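Deltico Robotics Club: your questions answered

We get a lot of the same emails every September, so Anouk and I sat down one evening with a pot of tea and tried to answer them all in one place. If yours isn't covered, do write in!

Do I need to know any programming?

No, and please don't let that put you off. Plenty of our members had never written a line of code when they joined, and some still prefer the spanner end of things (we need them badly). Dwayne Oyelaran runs a gentle beginners' table for the first 7 weeks of term, and you can stay on it for as long as you like.

What will I be working on?

Most newcomers go straight onto Fallano, our gripper project. It's a two-fingered hand tool that you hold and squeeze yourself, with a camera on it looking down between the fingers. You pick things up with it, the recordings go into the shared folder, and the programming group uses them to teach our arm to do the same job. It sounds grander than it is. A lot of the evening is moving cups from one side of a table to the other and chatting while you do it.

What sort of state is the kit in?

Well used! The fingers themselves are sturdy, but the rubbery padding on the inside faces takes all the punishment, and looking after it is a regular club job.

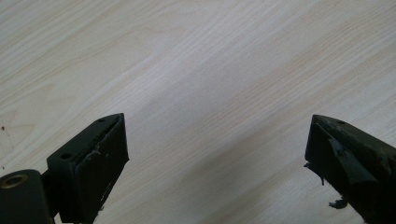 Fallano's fingers open over the tabletop, with the padding torn on both sides.

Replacing pads is a lovely first task, as it happens. You peel off the old one, clean the face, cut a new strip to the card template and press it on. Chiharu Amano will show you how, and she'll also show you how to check the screws while you're there. Please write the change in the blue notebook, as the programming group like to know which recordings were made with which pads.

How much does it cost?

Membership is £78 for the year, which covers materials and squash and biscuits. If that's difficult, have a quiet word with Hideaki Miyazaki and he'll sort something out.

Can I take the gripper home?

Sorry, no. We did try it once and spent a fortnight without a charger. You're very welcome to come in early, though, and the door is usually open by half past five.

Do you enter competitions?

Yes, the Arai Cup each spring. It's a tidying-up contest, 100 points for a perfect run, and we have never had a perfect run. Anyone who has been coming for a term can be on the team.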